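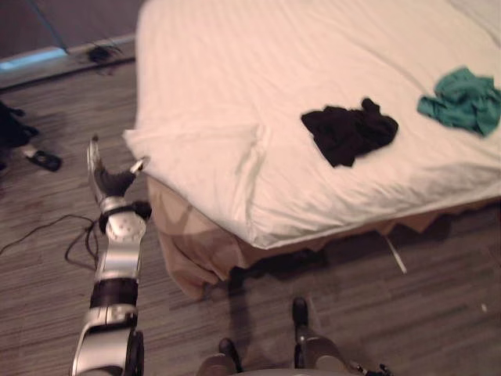
A white fitted sheet, with two pieces of fabric left on top of the bed.

Jade Haworth has run a small veterinary practice in Drultville for 10 years, and a good part of her week goes to dogs that itch. She treats the skin, but many of her conversations with owners end up being about food, and lately about fish oil.

"People come in with a bottle already in their hand," she says. "They've been giving it for a week and they want to know why the dog is still scratching."

Her first answer is that a week is too short. She asks owners to give a fish oil supplement for 8 weeks before deciding whether it helps, and to keep everything else in the diet the same during that time. If the food changes too, there is no way to tell which one made the difference.

Her second answer is about the label. What matters to her is the amount of EPA and DHA, the two omega-3 fats, and that number is often much smaller than the one printed on the front.

"The front tells you how much oil is in the capsule. Turn it over and read the back. Two capsules can be the same size and one has twice as much of what you're paying for."

She does not give a single dose for all dogs. It depends on weight, on what the dog already eats, and on any other medicine. She starts low, with a part of the final amount mixed into the evening meal, and brings it up over two weeks. Loose stools are the most common complaint, and when they show up she has the owner go back to the last amount that caused no trouble.

"Some dogs never get to the full amount, and that's fine. I'd take half a dose that the dog keeps down."

There are dogs she is careful with. A dog that has had pancreatitis may not handle the extra fat. A dog with a bleeding disorder, or one with surgery coming up, should not get fish oil unless the vet in charge has agreed to it. She also asks about cod liver oil, which owners sometimes buy by mistake. It carries vitamins A and D, and a dog on a complete food can end up with too much of both.

Santeri Ojala, who keeps two older setters outside Suladgate, has been bringing them to Haworth for years. The younger one, Drikex, had dry, flaky skin along the back every winter.

"I did it wrong the first time," Ojala says. "I poured it on the food like gravy. We had three bad nights and I threw the bottle out."

He tried again in September, starting with a few drops. By the second month the flaking had gone down, though Drikex still chews his feet. Haworth thinks the feet are a separate problem, probably an allergy, and is treating them as one.

The other setter, Tzanetos, won't touch food with oil on it. He gets a capsule pushed into a piece of cooked potato.

Storage is the part owners skip. Fish oil goes rancid with heat, light and air, and a big pump bottle kept beside the stove will turn long before it is empty. Haworth recommends a small dark bottle in the refrigerator, with the opening date written on it.

"Smell it. It should smell a little like fish. If it smells like old paint, pour it out."

She also reminds owners that oil has calories. For a small dog on a diet, a daily spoonful can undo the work, and the meal has to be cut back to make room.

Asked whether she gives it to her own dog, Haworth says she did for a while — he is a terrier mix with stiff hips — and stopped when he started putting on weight. She plans to try again in the spring with a more concentrated product and a little less kibble.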